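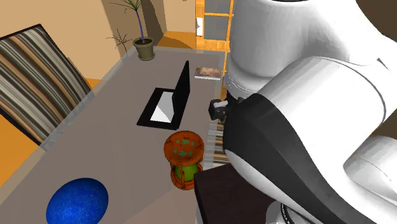
Imogen Marsden thinks I should stop asking when the robots will do the dishes and start asking when they'll clear the table. Dishes are easy, she told me over the phone. You've got a machine for that already, and it's been in your kitchen for years. It's the ten minutes before the dishes that she'd pay for.

I've been chewing on that ever since, mostly while clearing my own table (mail, a mug, somebody's homework, a plant that needs a home). It's such a dumb little chore! I can do it half asleep. And yet it's the one every robot person I called this spring wanted to talk about, usually with a sigh.

A lot of the practice goes on in simulation now. You build a make-believe room, put an arm next to a table, scatter some household stuff on it, like a ball, a laptop sort of thing, a thin book, a potted plant, and let the software try. At Vivano they ran 3000 tidy-ups that way before letting a real arm near a real tabletop. Nothing breaks, and you can do it all over again before lunch.

Then comes the real table. Vivano's arm got through 243 of them in April, and it finished 65 percent with no help from a person. I thought that sounded pretty good until I pictured my own house, where one time in three I'd walk in to find the book on the floor and the arm just sort of hovering.

Thin books are the worst, by the way. You and I slide one to the edge and pinch it. A gripper has to work out that sliding is even an option. Plants are their own headache, because you want to grab the pot and leave the leaves alone, and the leaves are usually what's in the way.

The shop floor is a different story. At Adura, which packs hinges and drawer pulls, I watched an arm fill trays for most of a morning and got bored, and I mean that as a compliment. Same part, same tray, same spot. The shift lead told me they only step in when a box shows up dented.

So would I buy one for home? Not this year. I'd take one that just did the mail and the mugs, though, and I told Imogen so. She asked where I was planning to put it, and I'm still measuring the kitchen.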